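Residency Diary, Grorasbridge House
Entry for 5/14/25

The House opened to the residency at eight this morning. The heating on the upper floor had been restored overnight, and the reading room was in use before nine. The east corridor remains closed until the plaster has been inspected.

The morning was given to the Rahimi bequest. The bequest consists of household papers, recipe notebooks, seed lists and correspondence, received by the House in 18 boxes. Boxes one through six have now been opened. The contents of box four do not match the list supplied with the gift. The list gives "letters, general," and the box contains account books from the dairy at Flarkoren, with a small number of letters placed between the pages. The letters have been left where they were found, and the page numbers have been entered in the register. A request for guidance has been sent to the Records Office, with a copy to the donor's representatives.

The dairy accounts are in good condition. The ink is brown throughout and remains legible, except in the last of the books, where damp has reached the lower corners. Butter, feed and carting are entered on the left-hand pages and wages on the right. A charge of 400 for "the new well" appears in one June and again in the next, and it has not been established whether the work was done twice or paid for in two parts. The currency is not stated. The question has been added to the list of matters for the second reader.

Work paused at noon. Lunch was taken in the garden room. The residency was informed that the Vusow Fund has approved the purchase of 500 archival folders, and that delivery is expected in June. Until then, the present supply is to be used for loose papers only, and bound volumes are to be wrapped in tissue and tied with cotton tape. The tape now in the supply cupboard is too narrow for the larger account books. A wider tape has been requested.

The afternoon session concerned the recipe notebooks. There are two main hands. The earlier writer gives quantities and almost no method. The later writer gives method at length and often leaves out the quantities, so that an entry for plum cheese runs to three pages and never states how many plums. Several recipes are marked with a cross in the margin. The meaning of the cross has not been determined. It stands next to dishes that were copied out again later, and also next to dishes that were struck through.

Transcription of the first notebook is complete. It comes to 576 entries, including household remedies and instructions for the care of linen. The House style for transcription was followed, with original spelling kept and contractions expanded in square brackets. Blots and gaps are noted at the point where they occur. One entry for walnut pickle was read differently in the draft transcription of last winter. The earlier reading has been kept in a note for the second reader to consider.

Attention was also given to the furnishing of the residents' kitchen, which falls under the same grant as the reading room shelves. The residency is asked to record its views on storage and fittings in this diary as the work proceeds.

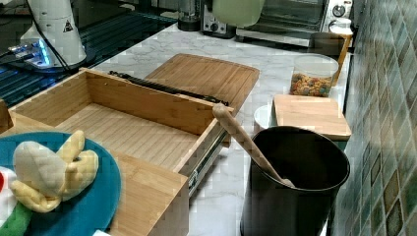
Bamboo drawer with metal slide.

The residency's view is that bamboo is acceptable for the kitchen and should not be used in the reading room, where the existing oak shelves are to be repaired and kept. It is further requested that one low cupboard be set aside for residents who bring their own dry goods. The present arrangement, under which all food is kept on the open shelf by the window, led to two misunderstandings in the past month concerning rice.

The reading room was closed at six. Boxes one through six were returned to the store and signed in. The key to the map cabinet was not on its hook at closing and was later found in the register, at the page for box four.

Work on box seven will begin tomorrow, subject to the reply from the Records Office. Rain from four o'clock onward. The gutter above the side door is leaking again and has been reported.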